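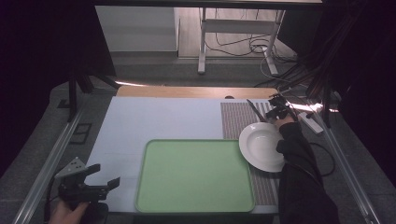 A plate, a tray and a woven placemat on the table.

FOR IMMEDIATE RELEASE

Rorngate Playhouse opens its January season with the musical "The Ferry at Lellarier"

The Rorngate Playhouse is pleased to announce its new production, "The Ferry at Lellarier", a musical in two acts with words by Stella Makori and music by Naomi Langat. The show opens in January and will play for 19 performances on the main stage. Evening performances start at 7:30 p.m. and matinees start at 2 p.m.

The story takes place in the small river town of Lellarier during one rainy season. The old ferry is the only way to cross the water, and its owner, Mrs. Rugemalira, must decide if she will sell it to a bridge company. Her daughter Irine has come home after many years in the city. She wants her mother to take the money and rest. The passengers have other opinions, and they give them loudly, mostly in song.

Stella Makori wrote the first version of the text as a short radio play. It had four characters and no music. "I always heard the river in it, but I did not know how to write a river," said Makori. "Then Naomi played me a slow tune on the piano with the left hand only, and I told her, please do not change it. It is now the first thing the audience will hear."

The score has 14 songs and is played live by a band of six musicians, who sit on a raised platform at the side of the stage. Langat has written for piano, double bass, two guitars, clarinet and hand drums. The choir of passengers sings without microphones in the second act.

"It is a risk to ask singers for this, and they have worked very hard," said Langat, who is also the musical director. "In the scene of the night crossing I wanted the people in the last row to lean forward a little. Our theater is not so big, and we can permit ourselves to be quiet in it."

The Playhouse received 193 applications for the open auditions, the highest number for any of its productions. From these, the directors chose a cast of 30 performers. The youngest of them is 11 years old and plays the boy who sells roasted corn to the passengers. Eight members of the cast are on the Rorngate stage for the first time.

The set is built on one large turning floor, so the ferry can leave one bank and arrive at the other without a break in the music. The second act opens with a long family dinner at the house of Mrs. Rugemalira, and it contains the duet "Stay Until the Water Goes Down", which was already presented to the public at the autumn concert of the Playhouse. Many people who heard it there wrote to the box office to ask when the full show would come.

Ticket sales began last month and the interest is good. At the time of this announcement, 1,289 tickets have been sold. The opening night is nearly full, but there are still good seats for all matinees and for most of the evenings in the second half of the run.

The performance lasts two hours and 20 minutes, with one intermission. It is suitable for ages eight and up. There is a loud storm scene with flashing light near the end of the first act. Guests who are sensitive to this kind of effect can ask the ushers for the exact moment before they take their seats.

After the second matinee, Makori and Langat will stay in the hall to talk with the audience about how the songs were written. This talk is free for all ticket holders of that day. School groups can also reserve a morning workshop with members of the cast, where students learn one of the passenger choruses and sing it on the stage.

Tickets are available at the box office of the Rorngate Playhouse, open from 10 a.m. to 6 p.m. and one hour before each performance. Reduced prices are offered to students, to seniors and to groups of ten or more.

Journalists who wish to attend the dress rehearsal or to arrange an interview with the authors are kindly asked to contact the press desk of the Playhouse. The printed program with all song texts will be sold in the lobby.

###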